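Dallidach is putting out a new building brick range for younger kids this fall, and the first sets hit shelves in September. The line is called Mandeck. Five boxes to start, a harbor, a bakery, a fire truck, a treehouse and a big train station.

The station is the one kids will ask for. 872 pieces, two tracks, a clock tower that comes apart in three sections so little hands can build it a bit at a time. The fire truck is the small one at 94 pieces, good for a birthday party gift.
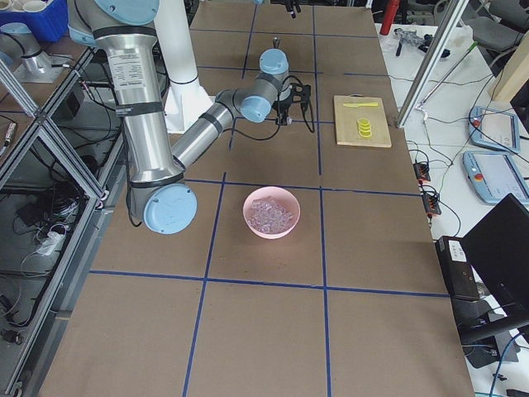

Robot arm over a table marked out in blue tape.

Designer Na-rae Ma says her team went for chunkier bricks and fewer tiny parts. "My own kids lost every wheel we ever bought them," she said. The instruction books are bigger too - one step to a page, no reading needed.

Toy store owner Eusebio Rivas has already put his order in. He took 28 of the station set and thinks he shoud have asked for more. "Parents come in wanting something the twins can do togehter without a fight," he said. Pre-orders open at 9 a.m. at his shop, one station per family.
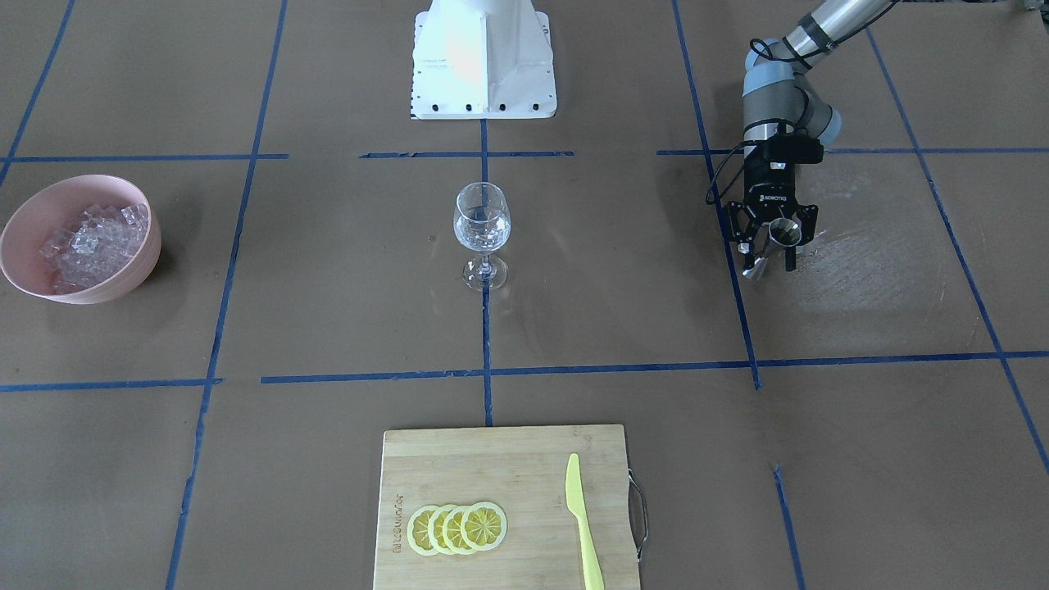
DILLNESS, September - Mandeck sets will be sold in town at Rivas's store and at Shin, the craft place by the library. Both will have a play table out all month. Free to use, kids under five need a grown up with them.

No word yet on prices for the train station. Spare bricks in plain colors come later - small bags, sold by color.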